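**Second pair of handheld grippers, or save for an arm?** (Budget planning)

**amerley_a**

Okay, spending question! Our little group in Ninulville has 709 left in the equipment pot until December, and I keep going back and forth. We do kitchen stuff on a tabletop with one pair of handheld grippers, and people end up waiting their turn. Lidau quoted me 147 per gripper for a second pair, cables included, which leaves a decent chunk for props and spare fingers. Or we sit on all of it and put it toward a real arm next year.

Our current table has a white mug tree and a wooden spoon on it, so you can tell where the money hasn't been going, haha.

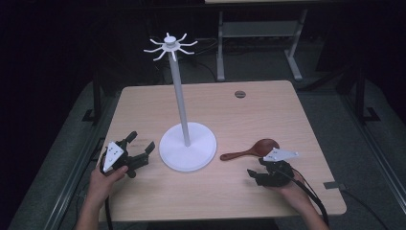 ### Replies

**dariusbite**

Save for the arm. I bought extra handhelds two years ago and they spend most of their life in a drawer. The bottleneck was people's time, and I wish I'd kept the cash.

**FransVR**

Gotta disagree with Darius. 709 gets you nowhere near an arm, and by the time you've added a mount and a controller you're looking at a second round of begging. Get the pair. I'd budget for cables too, though. Yours run down off the table on both sides, and mine always fail right at the connector. I keep 6 spares and I've been glad of every one.

**dariusbite**

@FransVR sure, but she said *toward* an arm. Broltinent does used ones now and then. I'd at least ask them before spending anything.

**amerley_a**

I did ask Broltinent! No reply yet (it's been 20 days, so I'm not holding my breath). Frans, are the cables a standard type or do I have to go through Lidau?

**FransVR**

Depends on the version, check the plug end. The Ozoliņš shop carries both kinds and they're cheaper.

**msakalauskas**

Can I throw in a boring one? Put a line in for a second table. Two pairs on one tabletop means elbows, and we wasted a whole month figuring that out. A plain desk is fine.

**amerley_a**

Ugh, I hadn't even thought about table space. Okay, new plan: price out a desk, order one gripper as a spare for now, and bug Broltinent again. Darius, you get half a win.

**dariusbite**

I'll take half.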